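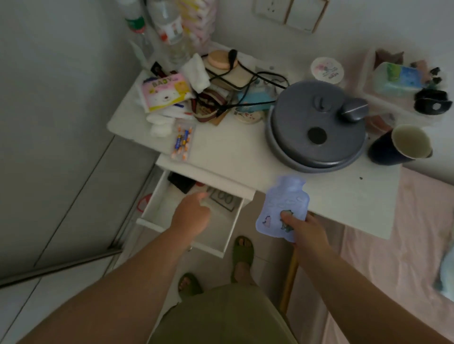

By Reda Morsy, January

My project asks one question: can a machine tidy a bedroom yet? I picked tidying over vacuuming (robots have had vacuuming down for years!) and gave our lab arm, the Pevar, 427 pick-and-place tries. It managed 354. Sounds great, right? But most of those were boxes and cups on a clear table, and a real bedside table has black cables looping all over it, cotton pads in a pile and a cooking pot next to a cup. A person can hold a hot-water bottle in one hand and go into the drawer with the other without thinking about it. The Pevar has one arm, so it would have to put the bottle down first, and where?

Soft stuff was the worst. Cloth folded up under the gripper, and anything as flat as paper just stayed put. I spent three evenings on that and got nowhere, so my answer for now is no, not a whole room. Next term I want to try a second arm.

Last updated: January
Contact: Reda Morsy, Statmont student projects | © Statmont | Back to top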